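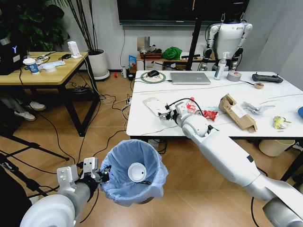 Snack wrapper on the table, bin alongside.

Nallmont Pipe Club - questions we get a lot

Do I have to be a member to come to a smoking evening?
No. First two visits are free, after that it's 56 a year. Pay Iresha Sikder at the door or by bank transfer, put your name on the transfer please, we had three in June with no name at all.

What time?
Doors 6:30 pm. Most people gone by ten. Back door only after 9 pm, the front gets locked.

I've never smoked a pipe. Where do I start?
Cheap briar or a corncob, a tamper, a pack of cleaners, soft flame lighter or matches. Not a torch lighter, it chars the rim. Don't spend big on a first pipe. Club has loaners, sanitized between uses, ask Ffion Voyle.

Which tobacco?
Something plain. A mild burley or a Virginia blend. Aromatics smell great but a lot of them smoke wet and bite beginners. Bring a couple of jars if you have them and somebody will swap with you.

My tongue hurts.
You're puffing too fast. Or packed too tight. Or the tobacco is too damp, leave it out on a plate for half an hour. Slow down first, then try the other two.

It keeps going out.
Normal. Relight it. Everybody relights.

How often should I clean it?
Pipe cleaner through the stem after every bowl, once its cooled. Never pull the stem while the pipe is hot, thats how tenons snap. Deeper clean every month or so if you smoke daily.

What is Kokance?
Our swap table. Old name, came from the first clubhouse. 144 tins went through it last year. One in, one out, sealed tins only. No cigars on the table, they go to Benedita Simões for the humidor.

Can I bring cigars or cigarettes?
Cigars yes, on the patio. Cigarettes no. Members voted on it, don't argue with whoever is on the door.

Do you buy estate pipes?
The club doesn't. Ginevra Dal Bello restores them and will look at a box if you email photos first. She's got a waiting list, expect almost 56 days.

Is there an age limit?
21. Bring ID, even if you look it.

Where's the slow smoke contest this year?
Nenlow, same hall as last time. Entry form on the Events page. Three grams, two matches, no relights after the first minute. Abenezer Mamo keeps time and his watch is final.

Parking?
Lot behind Benítez the grocer, free after 6 pm. Not in the loading bay.

Still stuck?
Leave a message, extension 426. Email is quicker.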